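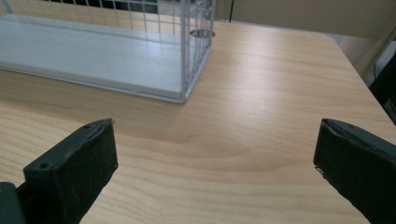 Funding round -- notes, 25 March 2021

Call with Nesico this morning, ran long. They still like us but want the cap table cleaned up before they send a term sheet. Fair. The old convertible note from MacBrayne is the sticking point, discount and cap both apply the way it's worded and nobody on our side caught it in February.

Reran the model both ways:
- note converts at the cap: MacBrayne ends up near 8 percent
- note converts at the discount: closer to 5
- bought out in cash: leaves us with about 32 weeks of runway, too thin

Prefer the second. Need it in writing from them, not another phone call.

Hivley passed. Said too early, want to see repeat orders. Asked if we could come back after the Boltex pilot is signed off, they said yes. Put them on the update list.

Sheet error found -- row 1058 of the forecast was pulling last year's unit price. Fixed, margins a bit worse than the deck says. Slide has to change before it goes out agian.

To do
- redo margin slide, resend deck to Nesico only
- draft side letter for MacBrayne, get lawyer's quote first
- chase Boltex on payment terms, they keep saying soon
- data room: board minutes missing, option grants in teh wrong folder

Question for whoever reads this: do we give up a board seat or an observer seat? I'd say observer. Haven't told Nesico yet.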